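Prep Room Walkthrough, Carkdale site - measuring jugs, beakers, counters
Aug 12, 2024. Checklist with comments, Evar counter and side sinks 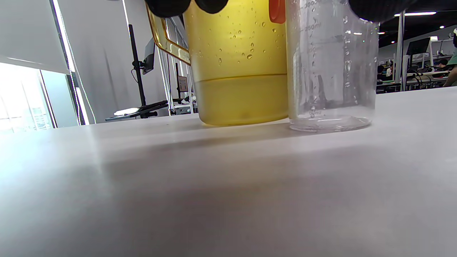
How often do the measuring containers get checked?
Every 14 days, and again any time one gets dropped or goes through the wrong wash cycle.

1. Jugs, body and seam. OK. No cracks found by hand. Run a thumbnail along the seam, thats where they go first.

2. Yellow jug, handle. OK. Squeezed and twisted, no give.

3. Yellow jug, outside. Water drops on the wall. Wipe before pouring, wet plastic slips. Comment left for evening shift.

4. Jug contents labeled. FAIL. Pale yellow-green liquid, no label on file for it. Treat as unknown till someone owns up. Do not taste, do not top off, do not dump in the side sink.

5. Clear beaker, markings readable. OK. 50ml and 250ml both fine. Replace when any line needs a second look.

6. Clear beaker, clean and dry. FAIL. Streaks on the walls. Rewash, air dry upside down on the rack. No paper towel, leaves lint.

7. Spacing on counter. Needs work. Jug and beaker nearly touching. Leave a hand's width, easy to knock one reaching for the other.

8. Counter surface. OK. White top is smooth, wipes down fine. Watch for rings under jugs.

9. Hot fill limit. Posted sign says 70 C max for plastic. Sign is peeling, need new tape. Ondano set only, older Adeleke pieces go lower, check the bottom of each one.

10. Spill kit. Under sink, sealed. Gloves down to 2 pairs. Reorder.

11. Eyewash. Ran it, clear water, good presure. Tag initialed.

12. Floor by sinks. Mat curling at one corner. Trip hazard. Flip or toss.

Open items: 4, 6, 7, 9 sign, 10 gloves, 12 mat. Item 4 first, today. Rest before the September walkthrough.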